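Print this article | E-mail to a friend

Teaching by hand at Jikier

October 13, 2018

Annick Carré has spent most of her working life setting tables and filling shelves in other people's cafés. For the past year she has been doing the same jobs at a counter at Jikier, where her movements become the lessons for a two-armed machine called Ondix.

"I was hired because I'm fast," she said. "Then the first thing they asked me to do was slow down."

Jikier builds software for small kitchens and canteens. Its training group is led by Mairéad Lenihan, who came over from Ruggiero, a packaging firm, in July of last year. She said the group shows the robot a task in two ways. In the first, a person does the job with bare hands while a camera at head height records it. In the second, the person sits at a pair of control handles and drives the robot's arms through the same job.

"By hand is quicker and looks more natural," Lenihan said. "By remote you get exactly what the arms did, the joint angles and how far the grippers closed. We want both. The hand recordings tell us how a person would go about it. The remote ones tell us what the machine can manage."

A good day by hand gives the group 200 recordings. By remote it is closer to a third of that, and new operators get far fewer. Carré said it took her 20 sessions before the handles stopped feeling strange.

"You can't feel the weight," she said. "You push and the arm pushes, but you don't know how hard until something slides. I knocked over a lot of bottles."

The current block of work covers restocking and cleaning up a café counter. Napkin dispensers have taken up more of it than anyone planned. They are smooth and shiny, and a machine that finds its way by camera has trouble with surfaces that reflect the room.

"A person doesn't think about that," Lenihan said. "You know where the sides are. You put one hand on each end and pick it up. So that is what we ask Annick to show, both hands, each end, again and again with the other things moved to new places."
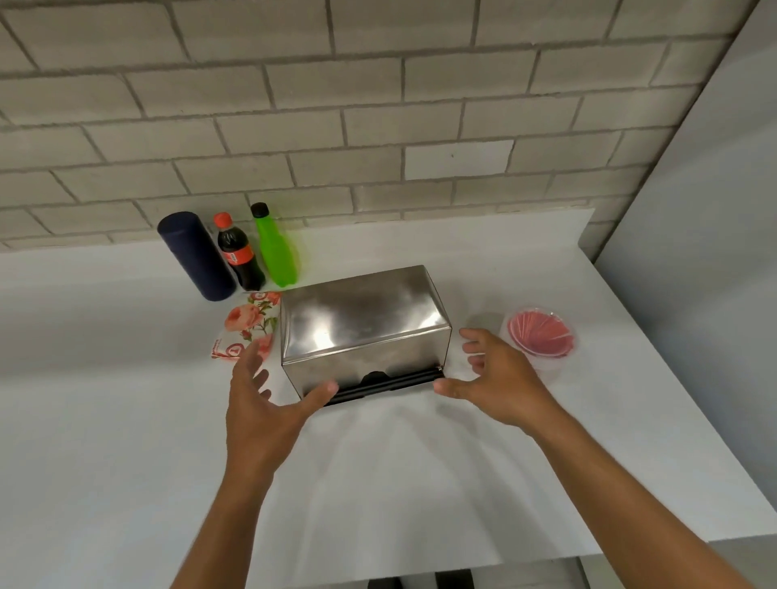 Hands on either side of a napkin dispenser lying on its side, with a packet of floral napkins and a stack of pink cups on the counter.

The group has kept 163 recordings of the dispenser task so far. Lenihan throws out any where the hands leave the camera's view or the person stops partway to think. Carré is allowed to mark her own bad ones, and does.

"If I hesitate, it learns to hesitate," she said.

Asked whether the robot can do the job yet, Lenihan said it can lift a dispenser and stand it up when the counter is clear. With other items close by it still goes wrong too often for her to give a figure. The next step is a trial with Grunby, which runs staff canteens and has agreed to let the machine work one counter for 3 weeks after closing time.

Carré will go along to run the handles when it gets stuck. She said she was looking forward to working in a real canteen again, even an empty one.

Contact us | Copyright 2018. All rights reserved. | Back to top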